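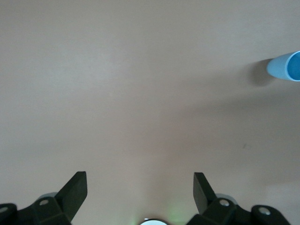

The Muli tumbler in light blue

I've been selling cups out of the Wadgate shop for long enough to know when something is going to walk off the shelf by itself, and the Muli was one of those. Plain, no handle, wider at the mouth than at the base, no pattern and no writing on it anywhere. I put a stack by the till in December and had to go back into the stockroom twice before lunch!

The blue is a funny one to get right on a screen. The outside is a pale sky blue, the inside is quite a bit deeper, and the rim is the palest part of all, so you get a thin light line running round the top. I love that line. If you already own anything in the Zosico range you'll find it sits nicely next to their white, and it's softer than their navy (which I also like, but you have to be in the mood for it).

What I use mine for

Mostly water, if I'm telling the truth, and orange juice at breakfast. There's one in the bathroom for toothbrushes and one on my desk full of pencils. Lucinda Greenberg, who does our photographs and the newsletter, has hers on the kitchen windowsill with cress growing in it, and I keep meaning to copy her. They're a good shape for small hands too. My nephew is four and picks his up with both hands and no fuss.

I wouldn't use it for tea. You can, but with no handle you end up doing that thing where you pass it from one hand to the other and swear under your breath. For hot drinks have a look at the Rerkance mug further along the shelf, which has a proper big handle and a thicker wall.

Stacking and storing

They go inside one another, thanks to the taper. I keep four in a stack at home and that fits under my middle shelf with room over the top. Let them dry first or they'll cling together and you'll be stood there twisting. If that does happen, run a bit of warm water over the outside one and wiggle it, don't yank.

If you've got deep drawers instead of cupboards, lay them on their sides with the mouths all facing the same way. Looks tidy, and you can hook one out with a finger. They do roll a little so a tea towel underneath helps.

Washing

Top rack of the dishwasher, or by hand with a soft sponge. Please don't go at the inside with a scourer, the deeper blue will show every scratch. For blackcurrant squash left overnight (we've all done it) fill the cup with warm water and a spoonful of bicarb and leave it until the evening. I've not had a mark yet that wouldn't shift that way.

No microwave and no oven. It's for drinking out of, not for heating soup.

Is the colour always the same?

Very nearly. We had 3,000 in the first delivery and 3,595 in the second, and when Xiomara Wojcik was unpacking she put one of each on the counter under the window and asked me which was which. I got it wrong. If you're adding to a set you bought from us ages ago and you're fussy about matching, pop a note on your order and we'll go through the boxes and find you the closest.

It does change with the light, mind. On a pale worktop near a window the outside can go almost grey-blue, and under a warm kitchen bulb it leans a bit greener. The inside stays blue whatever you do.

Buying

Sold singly, or as a set of 2 in a plain card box. The box isn't fancy but it's sturdy and it'll take a ribbon if you're giving them as a present. There are 1,089 left in this colour as I write this, and I've asked for more, though I haven't been given a date.

Postage is worked out at the basket, and you can collect from Wadgate for nothing if you ring first. We're here from ten in the morning until half past four. If one turns up chipped or cracked, send us a picture and we'll post another out, and there's no need to send the damaged one back.

Other colours

Chalk and mustard are both in at the moment. I had a dusty pink for a while and it sold slowly and then all at once, so I'm thinking about getting it back. If you'd buy the pink, do tell me! Just reply to your order email and it comes straight through to me in the shop.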